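Review: the Ellcombe motion retiming package, after a summer of living with it

I'll start with the bit most of you came for. Yes, it works, and yes, I'm keeping it. I have a few gripes, so stick around.

Quick background if you missed my post in May. Ellcombe is a research method with a downloadable package attached. You record yourself guiding a robot arm through a job by hand, slowly and clumsily like everyone does, and it works out how fast each part of the motion can safely be played back. The clever part is that it doesn't speed everything up evenly! It looks at where your demos agree with each other (go fast) and where they wander (slow down, something fussy is going on). I'd been using Wosik before this, which just squashes the whole recording, and it made my arm knock things over at twice the speed.

Setup took me an evening. The install is fine, the calibration page is terrible. It sends you to a Gero config file that has moved, and I only found the new spot by searching the folder for the word "offset." Bring snacks.

For the test I recorded 58 demos of one approach move, coming in over the board and stopping just short of it. The paper says you can get by with far fewer, and I did try with 4, but the result was so timid I could have done it quicker myself. With the full set, playback time dropped by 72 percent compared with my hand-guided average. That's on one arm and one move, so don't go quoting me at a conference. Still, I ran it some 900 times over the following weeks and the stopping point stayed within what I'd call good enough for me (I'm not doing surgery over here).

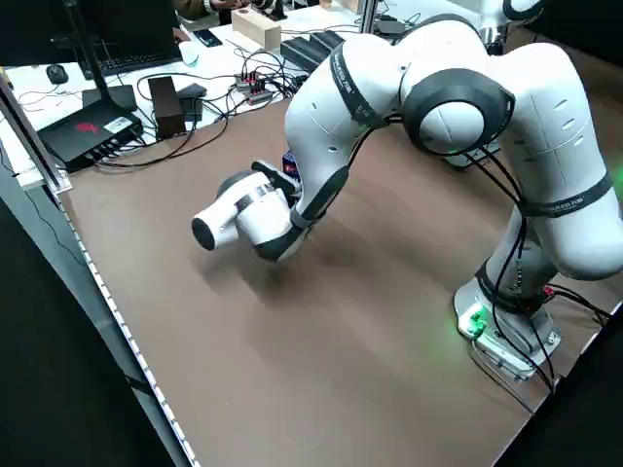 The arm bent over the board, tool held a little way above it.

What I don't love: the speed plots come out with no units on them, and you can't change one segment by hand without redoing the whole fit. Zuccaro lets you drag a slider for that, and I miss it every single time. Ellcombe also gets confused if you pause mid-demo to think. It reads your hesitation as a tricky spot and dutifully crawls through it forever, so I ended up tossing the recordings where I'd stopped to scratch my nose.

Would I recommend it? If you already record demos and you're sick of watching them play back at the pace of a nervous beginner, go for it. If you only have a handful of recordings, stay with Zuccaro for now. I'm trying it next on a move with actual contact, and I've already got the speed cap turned way down.

Posted 27/10/2024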